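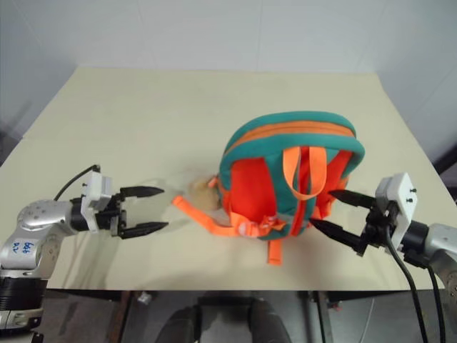
Hello all, I write again about the school bag allowance at Celthorpe, because the new term is close and the form must go back on Tuesday. Last year we paid for bags through Delacroix and many families told us the straps were too long for the smallest children. A child's backpack is a simple thing, but when you turn it over, with the back and the shoulder straps facing up like the small one on the table, you see the side that parents ask about. I would like us to order by strap length this time, and to choose the colour after. The budget is $3,517 and we have 10 classes. I have also asked Warkia for a price, and I wait for their answer.

One more point is the older students. They asked for help with charging at school, as many of them travel by bus from Kundport and their phones are flat by the afternoon. We could keep a shared charging place in the library, with a plug and cable for each kind of phone.
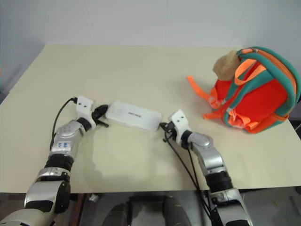
On Monday evening a member wrote:

> I agree about the straps, but please do not mix the charging with the bag money. The families gave for bags. We had 618 dollars left from the May fair and it can go to the library.

Thank you, this is fair. I will write the two requests on separate forms. If you know the right strap length for a child in the first year, please send it to me before the form goes back.

Kind regards to everybody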